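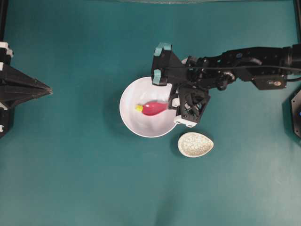
Unit 6 — grasp planning and the control loop
Notes: Nataša Papadopoulos, 2023-05-18

Picking up from last time. Perception gives you a mask and a pose guess. Planner wants a grasp. What goes between?

Bowl-to-dish task, start simple. Three frames: camera, base, gripper. Write them down every time, most lab bugs are a transform applied backwards.

Candidates. Sample on the mask, score by rim clearance first, then by width. A bowl wall is an obstacle the same as the table is. With the red toy lying across the bottom, approach from over the rim and keep the fingers clear of the wall on the way down — so collision check the whole gripper, not just the pads.

Glossy things: depth gets holes. Also red bounces onto the white inside the bowl and a color threshold will happily eat it. Grow the mask late, not early.

Loop: plan slow, servo fast. 2,000 samples per grasp query is plenty, more than 19 waypoints in the path is usualy a sign your smoothing is off.

Failure states to code up:
no grasp found
grasp lost on lift
place pose blocked

Retry limit 2, then home the arm and log it. Don't loop forever pls.

Reading: Bonsu planner docs, the section on attatched objects. Skip the Seretti driver chapter, we do that in November.

Homework — plot clearance against score for your own candidates, bring the plot.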